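From: Janka Sokol
To: Trisarstead local history list
Subject: Re: Founders' Day and the Michalík plaque

> I went through the draft program for Founders' Day and I have two
> questions. First, why are we marking it in November when the town
> charter was signed in May? Second, the plaque text calls Michalík
> "the founder of Trisarstead." My grandmother always said the
> settlement was there before he was. If we are going to put something
> in bronze I would like to know which it is. Also, is the talk still
> at the library or has it moved?

I'll take these in order, and the last one first because it is short. The talk is still at the library, upstairs room, same as last year. The side door will be open. The front steps are being repaired and you can't use them.

On the date. The charter was signed in May, you are right about that, and the town kept the day in May for a long time. The change came when the school wanted it inside the term and away from exams, and the town council moved it to the anniversary of the first council meeting. So what we mark in November is the first sitting of the council, and what people used to mark in May was the signing. Both are real dates. The draft program runs them together in the second paragraph and I have asked for that to be fixed. It should say "first met," where it now says "was founded."

On Michalík. Your grandmother was right, at least as far as the papers go. There were 16 households on the river side before he arrived. They are in the parish book at Praston, because Trisarstead had no church of its own then and people walked over for baptisms and burials. I copied out the list some years ago and can send it to anyone who wants it. The spelling of the surnames is all over the place, so if you are looking for your own family try every version you can think of.

What Michalík did was get the charter. He wrote the petition, carried it to Nirnness, and came back with a signed copy. He also laid out the market square and the two streets running off it. Before that the place had a name but no legal standing, and the people living there paid their dues to Praston. After the charter they paid to their own council. That is a big thing to have done and I have no objection to a plaque for it. I only think the plaque should say what he did. My suggestion for the wording is:

"Michalík, petitioner for the town charter and first chairman of the council."

It is longer than "founder" but it still fits on two lines at the size we were quoted. 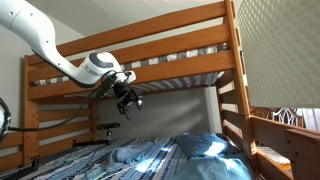

Nirnness, May. That is all the heading on the charter gives us, with the day left blank, and it is the reason you will see different days in different books. The older town history picked the first of the month, I think because it looked tidy. The school booklet copied the history, and the sign by the bridge copied the booklet. I would leave the day off anything we print.

There is another mistake that gets repeated and I would like to stop it while we are at it. The history says that 1,000 people lived in the town when the charter was granted. The charter does not say that. It grants the town 1,000 acres of common land, and somebody read acres as persons. The first proper head count, which the council ordered in its second year, found 114 people, children included. The page is in the council minute book and the total is signed at the bottom by the clerk. If the program needs a population figure, that is the one to use, with a note that it is from the year after.

The petition itself has 30 names on it. Some of them are marks with the name written in beside them by another hand. At least two are women, both widows, who held their own plots. I don't think this has ever been mentioned at a Founders' Day and I plan to give it some time in the talk. I would also like the names read out at the square, before the wreath. It would take two or three minutes. The council office has said yes in principle but wants the list in advance with a guide to how each name is said, and I am working on that now. If you have one of those families in your line and you know how it was pronounced at home, write to me off the list.

Two smaller points from the program.

The flag on the cover is the current one. It was adopted much later and has nothing to do with the charter. I don't mind it being on the cover, but the caption should not call it the founding flag. There was no flag that I know of. There was a seal, and the only impression of it I have seen is on a deed at Praston, badly worn. You can make out part of a wheel and some lettering along the bottom edge.

The order of speakers has the mayor after the school choir. Last year it was the other way round and the younger children got cold waiting. Please leave the choir first.

As to the bronze, nothing has been ordered. The foundry needs the final text by November 11, 2022, and after that changes are charged. So if anyone wants to argue for "founder," or for some other wording, please do it on the list before then and say what your source is. I will pass on everything that comes in, including what I disagree with.

The Praston parish book can be seen by appointment. They bring it out to a table and you are allowed pencil only. The council minute book is in the town office and you just ask at the desk, though the clerk likes a phone call first. The copy of the charter hanging in the hallway there is a later one, made by hand, and it leaves out the paragraph on the mill rights. For that you need to go to Nirnness.

I will bring photocopies of the petition and the head count page to the talk.

Janka Sokol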